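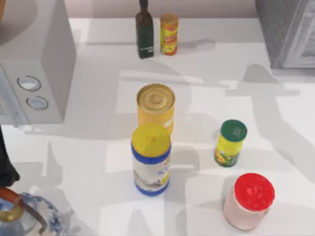
Kitchen Arms at Home: Tips from a Shared Bench

Filed under: Workshop, Kitchen, Things That Move By Themselves
Written up by Yamuna Nair, with interruptions

Two arms, one worktop and a pretend kitchen on the computer to practise in. We started in the winter with the idea of a machine that would put the shopping away. By July it could pick up a tin, if the tin was where we'd said it would be and had been raised properly. These are the notes I wish I'd had taped to the bench on the first evening. They assume you have the arms already and have stopped telling people what they cost.

Before you build anything real

Do the kitchen on screen first. A virtual jar costs nothing to drop, and you will drop it. Ours has gone on the floor more than 400 times, which in real jars would be a great deal of pickle.

Model the clutter as well as the worktop. A bare counter is a lovely place to practise and resembles no kitchen I have ever stood in. Put out bottles, tins, a kettle and a few things that get in the way, then leave them in the way.

Measure your real shelf heights, write them on the wall in pencil, and use those. Aravind Mudaliar did ours from memory and gave us a cupboard that only a giraffe could dust.

Save a copy of the scene before each session. Call it something you will recognise in a month. We have one called "final", one called "final good" and one called "Monday", and Monday is the one that works.

Setting the arms on the bench

Bolt the bases down. Clamps are fine until the arm reaches out sideways with a tin of tomatoes, at which point the clamp and the arm will have a difference of opinion.

Mark each base's outline on the bench in masking tape, so you can put it back after somebody borrows the space for a bicycle.

Route the cables along the top of the arm with a bit of slack at each joint. Run every joint to the end of its travel by hand, power off, before you trust the slack. Then add a bit more.

Fit the stop button on a long lead and put it where your weaker hand rests. Your stronger hand will be holding tea.

Use a slow speed for a fortnight. The Sivum controller we bought has a dial that goes up to 500, and I can tell you that 66 is plenty for moving a mug.

Storing things up high 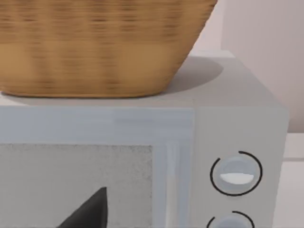
Tall storage is where most home builds come unstuck, because people put things on top of other things and then expect a machine to cope. Choose one high spot and keep it for one light object. We use the top of the microwave, and the basket is a fair test of it: wicker, with sides that flare outwards, so the arm has to allow for a rim wider than the base. Come in from above and leave room on every side. If you come in level with the front you will be passing close to the knobs, one over the other on the panel, and a careless elbow will set your lunch going. Zineb El-Sayed makes a no-go box round the whole control panel in the software and I now do the same. Watch the soft shadow as well. Our early attempt at finding edges thought a basket's shadow was more basket, and reached for it with great tenderness.

For anything woven, test the grip on the thing itself. Wicker gives a little, then gives a lot. Foam pads on the fingers help. So does accepting that the basket will age faster than you planned.

Keep the high spot clear of breakables. You know this. Write it down anyway.

Fingers and pads

Cheap rubber matting, cut with scissors and stuck on with double-sided tape, beats the pads that came in our Nadar kit. Replace it when it goes shiny.

Cut several sets at once and keep them in an envelope. Write on the envelope. An unlabelled envelope in a shared workshop will be used for screws by teatime.

Round off any sharp corner on the fingers with a nail file. Sulastri Wattimena found ours by leaning on one.

Wash pads in warm soapy water, let them dry overnight, and check that they are flat before they go back on. A curled pad will hold a tin at a jaunty angle right up to the moment it doesn't hold it at all.

Spacing on the worktop

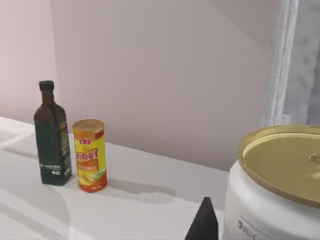 Give every object on the counter more elbow room than looks sensible. A person can slip two fingers between a bottle and its neighbour without thinking about it, and a gripper needs a car park. Leave the oil bottle and the snack tube standing as close together as they are on the left and you won't get a finger down between them without shoving one or the other. Take the shorter one from above by its lid, or slide it clear first, then go back for the bottle. The opposite trouble is size. The tub with the gold lid looks enormous next to that dark fingertip, largely from being so near, and if your program judges size by how much of the view a thing fills, it will open the gripper for a dustbin. Measure the tub with a ruler and type the number in. It takes a minute, and I put it off until spring.

Set a fixed gap and cut a bit of scrap wood to match. Push it between things when you lay out the counter. Ours is painted orange and is the most useful tool in the building.

Tall and narrow goes to the back, low and wide to the front. The arm can then reach over the low ones. It will still knock the tall ones, but they will fall against the wall.

Vary the lighting when you practise. Move the lamp, draw the blind, have a dull day. If the arm only succeeds at four in the afternoon with the sun on the left, you have built a sundial.

Shiny lids

Metal lids upset cheap cameras. A small round of matt tape in the middle of the lid cures most of it. In the practice kitchen you can make the lid duller with a slider, and you will be tempted. Resist, unless you plan to sand your groceries.

Keeping a log

Write down each attempt: what you asked for, what it did, what you changed. One line each will do. Samira Nseir keeps ours in a hardback notebook and is up to attempt 331, which reads in full, "Picked up kettle. Put down kettle. Wrong kettle."

Change a single setting between attempts. If you change four and it works, you have learned that something worked.

Note the failures in the same handwriting as the successes. There are more of them and they are better reading.

Sharing the space

Put up a sign when the arms are powered. Ours says ARMS ON, and visitors do tend to look at their own.

Power off at the wall when you leave the room, even for biscuits.

Sweep up before you pack away. Lentils get into the base bearings and make a noise like a small sea. If you already have lentils in there, tip the base on its side and use a vacuum with an old stocking over the nozzle.

Spares worth having in the drawer

Fuses, two sizes. Cable ties. A second stop button. Rubber matting. A tin you don't mind denting; ours once held Tondateo custard powder and now has a waist.

Next on the list is getting both arms to share one lid without a tug of war. I'll add to the page when there's something to add. Send corrections to the workshop and mark them for Yamuna, as anything marked "robot" gets put in the envelope with the screws.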